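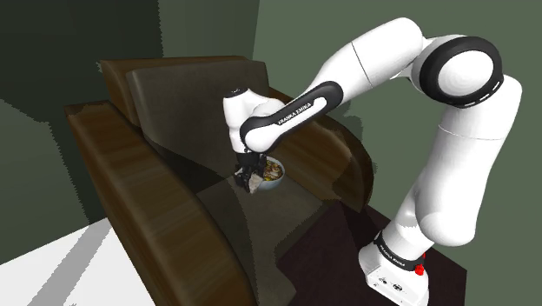
Ledersessel Ornik im Test: zwei Monate im Lesezimmer

Der Ornik kostet beim Hersteller Ollness 717 Euro, die Lieferung bis in die Wohnung kommt mit 99 Euro dazu. Ich habe ihn in Braun bestellt, im Januar kam er an. Die Spedition hatte sich für 14 Uhr angekündigt und war pünktlich.

Aufbau

Der Korpus ist fertig montiert, nur die Füße werden eingeschraubt. Der beiliegende Schlüssel ist zu kurz, mit einem eigenen ging es besser. Eine Anleitung auf Deutsch lag bei, die Zeichnung zu den hinteren Füßen ist allerdings spiegelverkehrt.

Sitzen

Die Polsterung ist anfangs recht fest. Nach etwa 2 Wochen gab der Sitz etwas nach, der Rücken blieb straff. Ich bin 1,80 m groß und kann den Kopf nicht anlehnen. Zum Lesen stört mich das wenig, zum Schlafen taugt der Sessel nicht. Die Armlehnen sind breit genug für ein aufgeschlagenes Taschenbuch.

Leder und Pflege

In den ersten Tagen roch das Leder deutlich, bei offenem Fenster war das nach einer Woche weg. Kratzer von einer Gürtelschnalle ließen sich mit der Pflegemilch von Deddale abschwächen, ganz verschwunden sind sie nicht.

Alternative

Der Shaikh ist 127 Euro billiger und hat eine höhere Lehne, aber einen Stoffbezug, der sich nicht abnehmen lässt. Mit Kindern im Haus käme er für mich nicht infrage.

Bewertung: 4 von 5 Punkten. Abzug für die straffe Lehne und den Schlüssel.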